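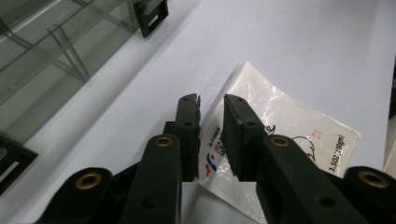
Packing line and stores group, Gristthorpe site. Minutes of the November meeting, opened at 10.15 in the small meeting room. Item 1 was the change of packet film for the Kumari range. Regula Lehner reported that the new film had been in use on one line since the last meeting and that seals were holding at the present jaw setting. The group discussed the finish. Laid flat on a pale table the packet is glossy and crinkled and throws bright reflections in several places, and the print sits on a mostly white surface. Sombat Pongsiri said the hand scanners had trouble with glare of this kind at the checking bench and asked for a matt patch behind the code. Regula Lehner to ask Soylu for a price and a sample reel.

Present: Mali Hughes (chair), Regula Lehner, Sombat Pongsiri, Reet Mockus (minutes). Apologies: Fongchan Sukprasert.

Minutes of the previous meeting were agreed with one correction. Under stock transfers, "Sokville" should read "Gristthorpe".

Item 2. Reject count
Rejects for the month stood at 2948 packets. Weak top seals were the largest group, followed by skewed print. Mali Hughes asked that the two be logged under separate codes from now on. Reet Mockus to amend the reject sheet and put copies at each line.

Item 3. Outer cartons
Cartons are at present packed 100 to a layer. Sombat Pongsiri said packets at the bottom corners were arriving at Sokville with creased edges. Two remedies were put forward: a card sheet between layers, or fewer packets per layer. Agreed to try the card sheet first on 22 cartons. Sokville to report on condition at unpacking. No change to the carton size until that report is in.

Item 4. Checking bench
The lamp over the bench is to be moved to the side wall to reduce glare on the film. Work order raised. The bench top will be wiped down at each shift change, as ink dust had been found on finished packets. Regula Lehner noted that the old cloths leave lint and should be withdrawn.

Item 5. Any other business
Old film: 5 reels remain in stores. To be used up on short runs and not mixed with new film in the same carton.

Fongchan Sukprasert's paper on pallet labels was held over to the next meeting.

Meeting closed at 11.05.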